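Reviews Features Live Labels Archive

Last updated 2026-07-28

Two Songs a Side

Cirnura recorded their third album in a former feed store outside Sandoval, over 28 days, with the doors shut and the heaters off because the heaters hummed. The band's drummer wore gloves for most of it. The record is called Vovholm and it has four tracks, the longest of which takes up nearly all of side two.

Guitarist and singer Noemí Arriaga wrote the bulk of it alone. The first two Cirnura albums were fast, raw black metal with very little air in them, and she says she had stopped listening to that kind of thing by the time the second one came out.

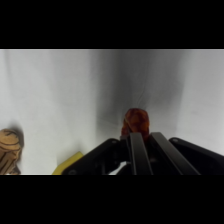 "I was playing organ at my aunt's church on weekends," she says. "I started hearing the riffs at that speed. The band thought I was tired."

The slower pace suits them. The opening track holds one chord for so long that the first real change feels like a door being kicked in. The bass is louder than on either earlier record, and the vocals sit far back, closer to shouting from another room than to the usual rasp. The third song is the weak one. It goes back to the old tempo and never finds a reason to be there.

Wodomach, the label, pressed 658 copies on vinyl and sold them out before the band had played a single show. A second run of 1625 is due in September, with the sleeve printed a little darker to match the original painting. 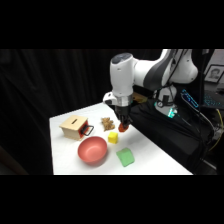

Playing the material live has been harder. Arriaga tunes low enough that her strings go slack under stage lights, and she now carries two guitars and swaps between songs. Sets run up to an hour with no talking. At the Sandoval show the closing piece was stretched well past its album length, and the crowd stood still for it.

She has started on new songs. They are slower again, and one has no drums.

Get our newsletter every other week. Enter your email to sign up. You can unsubscribe at any time.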